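Review: Trereck Headband Recording Kit, After One Season of Use
Posted Dec 12, 2018 by Gyu-bin Ok

I bought the Trereck kit in April for a small project. We want to teach a two-arm robot the ordinary jobs of a house, and for this we need many recordings of a person doing them by hand. The kit is a headband, a small camera which looks down at the hands, a battery for the pocket, and a program called Barasa that cuts the recordings into tasks. I paid 954 dollars including shipping. Before this I used only remote control, with the Fevach arms and two hand grips, so I will compare with that.

First the comfort. The headband weighs 169 grams and after ten minutes I forget it. The older Riris band I borrowed once was pressing on my forehead so much that I stopped to take it off between tasks. With the Trereck I can bend down to the floor and the band stays where it is. This matters for me, because many house tasks are low: wiping under a counter, picking things up, emptying the dustpan.
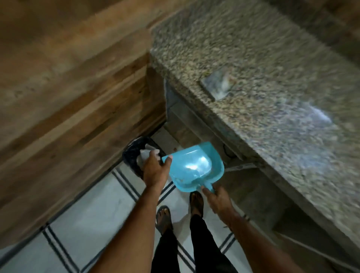
The view angle is the thing you should set with care. From the factory the camera looks too far forward, and in my first recordings the hands were only in the lowest part of the picture. I turned it down by two clicks and since then both hands are nearly always visible, also when I work close to my own feet. The manual says one click. For a tall person I think two is better, maybe three.

Compared with remote control, the speed is very different. With the Fevach arms I needed 83 seconds to put one tissue in a bin, and my shoulders were tired. By hand it is a few seconds and I don't think about it. Of course the remote control gives you the exact positions of the robot joints, and the headband gives you only pictures and an estimate of the hands. If your robot must repeat a motion very precisely, you will still need some hours with the grips. I keep both, and I use the arms mostly for checking.

Soft things are the hardest part for any system like this. Thin fabric hides the fingers, and the Barasa hand tracking loses them for a moment when the layers cover the thumb. It marks these places in yellow and you can correct them, but the correction tool is slow — I wish it had a key for "go to next yellow". Handling a stack of filter bags gave me more yellow than all the floor cleaning together.

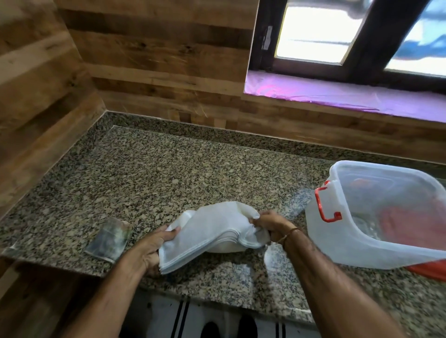 Filter bags over the granite counter, both hands on the stack.

Light is also a question. A window behind the work makes the camera darken everything for a second when you lift your head. Polished stone can do something similar with its reflections. There is a setting to lock the exposure, hidden under "Advanced", and I recommend to turn it on before the first recording.

Until now I have 1417 recordings. The program crashed four times and lost one file. The battery holds a bit under three hours, less than the box promises, and the cable is too short if you keep the battery in a back pocket. Support answered me in two days and sent a longer cable without charge.

Good: light, stays in place, easy export, polite support.
Not so good: factory camera angle, slow correction tool, short cable, battery time.

I give four stars of five. For a person who already has a robot and wants more variety in the tasks, I would buy it again. If you have no robot arms yet, I would wait for the next version of Barasa, as the current one expects that you tell it your gripper type before it opens any file.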